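Search this site Search Go

Vetelero's winter update is out, and it's a big one

If you drifted away from Vetelero over the summer, December is a lovely time to come back. The new update landed at 15:00 and it adds a whole new region, Drolen, which sits north of the harbour map and is easily the prettiest place in the game so far (those frozen canals!). There are 21 new races in it, plus a night circuit that only opens once you've finished the first five.

The handling has been tidied up too. Bikes no longer slide out the moment you touch a kerb, and the heavier carts finally feel heavy. I went back to my old favourite, the Falcão, expecting to be rubbish on it, and knocked four seconds off my best lap on the second go.
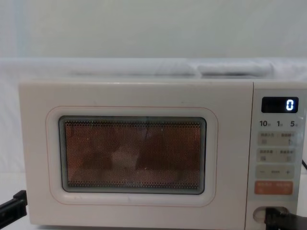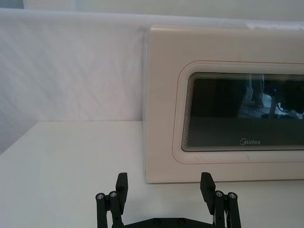
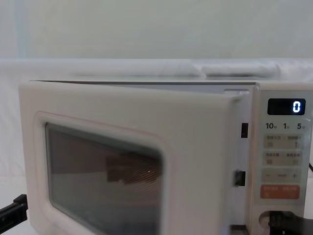
Flerkura is the new co-op mode, and I think it's the best thing in the whole update. Two of you share one cart, one steering and the other throwing cargo at rivals, and you swap seats at every checkpoint whether you're ready or not. Rounds are short, so a full match fits nicely into the time it takes to heat up a bowl of soup in a cream microwave like ours, though I've let the soup go cold more than once for the sake of one more go. You can play on one sofa or online, and you don't both need to own Drolen, only the player hosting does. Our best score is 857, which felt enormous until I looked at the leaderboard and saw somebody sitting on 2324. If you know how they're getting that many cargo hits on the bridge section, please write in!

A couple of small grumbles. Loading into the night circuit is slow on older consoles, and the map still won't remember your filters when you close it. The patch notes mention a fix for the filters but give no month for it.

Saves carry over, and the update is free if you already have the base game. Start with the canal races, they give out the most coins early on.

Recent items
Vetelero: where to find the harbour shortcuts
Falcão set-up tips for beginners
Your letters: couch co-op favourites
Screenshot corner: Drolen at night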